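How a Two-Armed Robot Gets Built in a Workshop

Cele is a robot with two arms and no legs, no face and no wheels. It lives at Zovemdale, a shared workshop where people pay a little each month to use the tools. Four grown-ups and a few of their kids have been building it since May, mostly in the evenings.

This page explains how a robot like Cele goes together. You don't need to know any math to read it, but you do need to know what your elbow does.

Start with your own arm

Put your hand flat on a table. Now lift it and touch your nose. Your shoulder moved, your elbow bent, and your wrist probably turned a little too. You did all that without thinking about it.

A robot arm has joints in the same kinds of places. There is a shoulder at the bottom, an elbow in the middle and a wrist near the end. Between the joints are stiff parts called links. Links don't bend. They are like the bones in your arm.

Inside each joint is a motor. When the motor turns, everything past that joint moves with it. If the shoulder turns a tiny bit, the hand at the far end swings a long way. Try it with a broomstick. Hold one end and twist your wrist just a little, then look at how far the other end went.

Each arm on Cele has 6 joints. Your arm has more ways to move than that if you count everything the shoulder can do, but 6 is enough to reach a spot on a table and choose which direction to come at it from.

The hand

The hand of a robot arm is called a gripper. Most grippers don't look like hands. Many of them have two fingers that open and close like a pair of tongs.

Two fingers can do a lot. They can pick up a block, pull a pin or hold a pencil. They are bad at thin, flat things. A piece of paper lying on a table is hard for a gripper because there is nothing to get hold of. It is hard for you too if you are wearing mittens.

Squeezing is the tricky part. If the gripper squeezes too softly, the thing falls. If it squeezes too hard, the thing gets crushed, or the motor gets hot. The builders at Zovemdale practiced with foam first, then plastic, then wood. Eggs were suggested. There were no eggs.

Bolting it down

A moving arm pushes on whatever it stands on. Stand up and swing both your arms to the left, fast. Your body wants to twist the other way. A robot has the same problem, so it needs to be fixed to something heavy or very firm.

Cele stands on aluminum rails. A rail is a long bar of metal with slots along its sides, and a bolt can slide along the slot until it is tightened. If an arm is in the wrong place, you loosen the bolts, slide the plate over and tighten them again. No new holes.

The arms were moved several times before anyone was happy. When they were too close together they bumped elbows. When they were too far apart, they couldn't both reach the middle.

Walls help as well. They stop small parts from flying onto the floor, and they give the robot a plain background that doesn't change when somebody walks past in a red sweater.

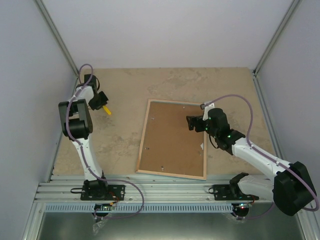

Paloma Whitfield thinks the cables deserve more attention than the arms get. She wrote in to say that the first robot she built worked perfectly for one evening and then stopped, and it was a cable every time. Her cable had been pulled too tight at the elbow. Each time the arm stretched out, the cable stretched with it, until a wire inside broke where she couldn't see it. She asked us to tell everyone to leave a loop.

So, cables.

The two purple ones run along the arms and curve away in big loops. A loop is spare length. When the arm reaches out, the loop gets smaller, and when the arm folds up, the loop gets bigger again. If there were no spare length, the arm would tug on its own plug.

Too much loop is also trouble. A long, floppy cable can get caught on the other arm. To find the right length, you move the arm by hand, with the power off, to the farthest place it can go. Then you check that the cable is still a bit slack. Then you fold the arm up as small as it goes and check that the cable hasn't dropped onto the table.

Along the front of the rails there is a long channel with slots in it. It is called a cable duct. Wires lie inside it and come out through the slots wherever they are needed. Before the duct went in, the wires were held down with tape, and the tape kept coming off.

How the robot knows where its hand is

Close your eyes and touch your nose. You can probably do it. Your body keeps track of how bent your joints are, even when you aren't looking.

A robot arm does this with sensors. A sensor in each joint measures how far the joint has turned. The robot takes the numbers from all 6 joints, adds in the lengths of the links, and works out where the gripper must be. It does this over and over. On Cele it happens 1000 times every second.

If one number is wrong, the hand ends up in the wrong place. In the first week, Cele reached for a block and closed its fingers on nothing, a thumb's width to the left. Dumisani Joubert measured the arm again and found that a link had been typed into the computer as 20 millimeters shorter than it was. He fixed the number and Cele picked up the block.

Telling it what to do

A robot doesn't know what a block is, or a table. Somebody has to tell it every step. Here is one of the first programs the kids wrote for Cele, in ordinary words:

Open the gripper.
Go to the place above the block.
Go down slowly.
Close the gripper until it feels something.
Go up.
Go to the place above the box.
Open the gripper.

Look at the second step. Why go above the block first? Try leaving that step out. The hand would come in sideways and knock the block over.

With two arms, the program gets harder. Both arms share the same table, so each one has to know where the other is. The simplest way is to take turns. The left arm moves while the right arm waits, and then they swap. It is slow, but they don't crash. Later you can let them move together, as long as each has its own part of the table to stay in.

Rules at the bench

These are written on a card next to the switch.

Power off before you touch an arm.
One grown-up at the bench whenever the power is on.
The big red button stops everything. Anyone may press it, and you don't have to ask.
Tie back long hair and push up loose sleeves.
First try of any new program runs at the slowest speed.

Kgomotso Ngubane has pressed the red button more than anyone else. Most of those times nothing was wrong. That's fine. The robot just starts again.

Try it without a robot

You need two people, a table, a block and a bowl. One person is the robot and the other is the programmer. The robot wears a blindfold and may use only a thumb and one finger. The programmer may say only these words: up, down, left, right, forward, back, open, close, stop.

Get the block into the bowl.

The robot must do exactly what it is told and no more. If the programmer says "left" and forgets to say "stop," the robot keeps going left. Swap places when you're done. Then try it again with the programmer writing the whole list down first and reading it out without changing anything. This is much harder and much closer to how a real program works.

Words to know

Joint: a place where the arm can bend or turn.
Link: a stiff part between two joints.
Gripper: the hand of a robot arm.
Sensor: a part that measures something.
Cable duct: a channel that keeps wires tidy.
Slack: spare length in a cable or rope.

Written by Nokuthula Nkosi for the Zovemdale young builders' pages. Last changed 2023-11-09.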